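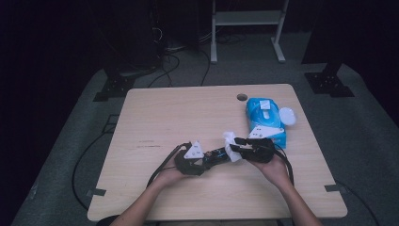

The first budget Ermelinda Barreto drew up for her new bench was a single line long. It said "robot", with a figure beside it that she now keeps pinned above her desk as a sort of warning to herself. Everything she has learned since, she will tell you over a very large pot of tea, is about the lines that were missing.

Ermelinda runs Serkmont, a small firm that cleans and refurbishes equipment for other small firms, and like a good many people in her position she has been wondering for a couple of years whether some of the wiping, sorting and packing might one day be done by an arm that doesn't get a sore shoulder. She went to see suppliers. She came home with brochures. What she hadn't reckoned on was that the arm would be the easy part to price, and that somebody would have to show it the work first, over and over, with a pair of gripping tools held in their own two hands.

So the plan was turned round. The arms were put off until February, and the money for this year went on the hand-held grippers, a decent table, the cabling and (the biggest item of all, once she was being truthful with herself) people's time.

"I had put down nothing at all for time," she says. "I suppose I thought it came in the box."

Her colleague Gonçalo Figueiredo, who had planned equipment for a much bigger workshop before joining her, redid the sums with her one long evening. His advice is wonderfully plain, and I pass it on to anyone with a catalogue open on the kitchen table. Start with the job. Write down what the hands do, in the dullest words you can manage: pick up tissue, pass tissue across, wipe casing, put down. Only then look at what the tools have to be able to hold. A crumpled tissue is a fussy thing to grip, far fussier than a box, and a gripper that is splendid with boxes may well be money down the drain.

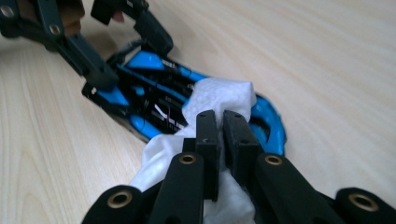 Getting hold of a tissue between the finger pads, with a second gripper at the far end of the blue and black casing.

They asked two makers for quotations. Golance came in lower on the tools themselves, Skorar was a good deal kinder on spares, and it was the spares that settled it. Gonçalo's view is that anything with joints in it should be bought as though you already owned a worn-out one. He asked both firms the same question – what does it cost me when a finger pad goes? – and the speed of the answer told him nearly as much as the price did.

The Skorar order came to 3314 euros, with a further 451 set aside for pads, bushings and cables. The cables raised a few eyebrows. Matilde Garcia, who does the books, queried them twice, and was won round after an afternoon with the tools in her own hands. Cables get tugged and trodden on, she reports, and one that is too short will have you working like a person with their sleeve caught in a door.

Then there are the small things, which I rather love, and which no brochure I have read ever mentions. Wet wipes. Tissues by the carton, 100 to a box. A table with a hole in it for the wires, at a height that suits the shortest person on the rota as well as the tallest. Ermelinda put all of these under a heading called Bits, and Bits has been overspent every month so far. She has stopped minding, and has simply made it bigger.

On time, the firm has settled on sessions of around 12 minutes, followed by a proper break and a swap. Macarena Montoya, who has done more of them than anyone, asked for this herself. Holding a tool in each hand with your forearms out in front of you is tiring in a quiet sort of way, and she noticed her movements getting sloppy well before she felt weary. Shorter turns meant training more people, which meant more wages in the plan, and it went in without much argument.

As for February, Ovidiu Barbu has been given the job of choosing the arms, and is going about it at his own unhurried pace. He has a trial agreed with Uniyal, on loan for a month, and wants the carriage both ways written into the agreement before anything leaves their warehouse. He would also like another power socket by the window. The electrician has been telephoned, and Matilde is waiting for his price.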